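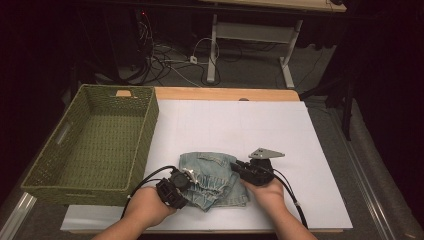
The joint communiqué on the Ero crossing ran to 45 lines and took two delegations most of a Friday to agree, by which time the lunch it politely refers to had been cleared away and forgotten. I have read it more often than is healthy. It says that the two sides held talks, that the talks were frank, and that both looked forward to the next ones. What the delegations had started with that morning was closer to the faded blue denim above these words, bunched up on its white board with a hand working at either side and the waistband folded in somewhere. You could tell it had been made by someone for a purpose. Getting it flat was another matter.

The Ero is a modest river with a bridge over it, and the bridge has been closed to trucks since a disagreement over who should inspect them and on which bank. Farmers on both sides would like it open. So would the ministers, who have said so in almost identical terms and then gone home in opposite directions. The talks were arranged by Animbridge, a small mediation outfit that specializes in getting people into the same hotel, and the words were looked after by a drafting group of four, working in a side room with a radiator that couldn't be turned off.

Jarlath Cronin was one of the four. He spent most of his career writing down what foreign ministers said and then writing down what they would prefer to have said, and he talks about the second job with real affection. "Frank" is his favorite. It covers everything from a mild difference over dates to a minister walking out to phone his capital and not coming back until coffee. "Cordial" means there was coffee. "Constructive" is harder to place, and he suspects it was only put in to hold the other two apart.

Then there are the verbs. In this trade you may note, recognize, welcome or underline, and each step up the ladder has to be paid for. The eastern delegation wanted to "welcome" a proposal for shared inspections. The western delegation was prepared to "take note" of it, which in their language carries about as much warmth as seeing a bus go past. They settled on "took positive note," a phrase that sounds odd in both languages and was therefore considered fair.

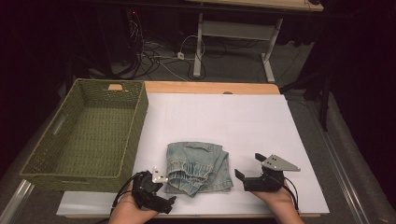
By Áine Doherty
Contributing Writer, Foreign Affairs

Translation ought to be where this sort of thing gets caught. Mostly it's where it gets finished. The two versions of the text were checked against each other by Gorkico, a language agency hired by both governments so that neither could accuse the other of having hired it. Their lead on the job was Nayeli Figueroa, who worked through the final draft overnight with a dictionary she says she never opened.

Her trouble was a comma. In one version, the parties agreed to resume inspections without delay, subject to technical consultations. In the other, the comma had wandered off, and the parties had agreed to resume them without any delay that was subject to technical consultations. "Both sides preferred the one that was wrong," she told me. She raised it at 2 in the morning with a deputy minister in his socks. He read it twice and asked whether it could be left as it was.

It couldn't. A fresh round began over breakfast at the Ó Néill, a hotel whose dining room has hosted enough peace efforts that the waiters know to seat delegations by the exits. Someone proposed deleting the sentence. Someone else pointed out that the sentence was the only one in the document about the bridge. It was kept, moved to the second-to-last paragraph, and given a "where appropriate" for company.

I asked Cronin whether any of this mattered to a man with a truck full of onions. He took the question more seriously than I'd meant it. A bad sentence, he said, gets quoted back at you for years. A dull one lets two governments carry on meeting, and as long as they're meeting, there's a room where somebody can bring up the onions.

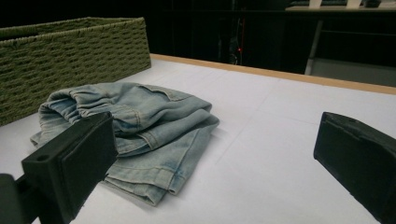 By Áine Doherty, contributing writer, foreign affairs

The finished text was released in May to a press room with 100 chairs. I had my pick of them. The ministers stood at matching lecterns and read alternate paragraphs, like a couple renewing their vows under legal advice, and took one question each, both about something else.

News agencies in both countries ran it nearly whole. One headline announced a breakthrough on the bridge. The other announced that the national position on the bridge had been understood. I put the two clippings side by side and sent them to Figueroa, who replied that both were accurate translations of the word "discussed."

A technical group has since been formed. It has met in a customs shed on the western bank and will meet next in a customs shed on the eastern bank, the sheds being of comparable size, as required by its terms of reference. Those terms run to 70 pages. Cronin helped with them, and he's proud of the annex on seating.

The trucks still go the long way, by the road bridge upstream. I drove it behind one, with the communiqué on the passenger seat, and had time at the lights to read the paragraph on the free movement of goods.

Filed under: World > Diplomacy > Features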